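Skesero is a chat emote used to show fake calm when something is clearly going wrong.

What does Skesero mean?

Skesero is a word typed in chat when a streamer is losing badly but acting like its all fine. The emote is a small drawn face, eyes half shut, mouth a flat line. Close to "sure, ok" in tone. Not an insult, mostly. Can also be aimed at yourself, after a bad play or a dumb purchase.

Where does Skesero come from?

First seen in the chat of a channel called Flarkach, a small variety channel that mostly ran a racing game named Bundora. The streamer crashed on the same corner 76 times in one night and kept saying the run was "on schedule." A regular drew the face that same week. Added as a channel emote in September, then picked up by 248 other channels through a browser add-on. The name is a misspelling of a town in the game. Never fixed.

How to use Skesero?

Typed alone, usually. Sometimes in a row, up to 5, more than that gets filtered as spam in most channels. Common uses:

Streamer says "one more try" for the tenth time. Chat: Skesero
Game crashes before a save. Chat: Skesero Skesero
Someone claims they were never worried.

Capital S matters, the add-on won't load it otherwise.

Variants

SkeseroW is the wide version, stretched sideways. MacLeish is the same face with a hat, named after a boss in Bundora, used only for losses in the final level. There was an animated one too but it got pulled for flashing to fast. 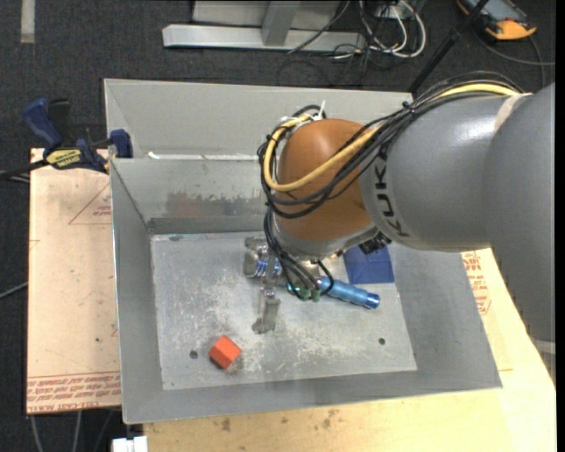
Gillespie Baxter
Staff Writer, Emotes and Slang

Related terms

Often confused with plain deadpan emotes, which show boredom. Skesero needs something to be going wrong. Some chats use it for any awkward pause, older users complain about this.

Last updated August 15, 2019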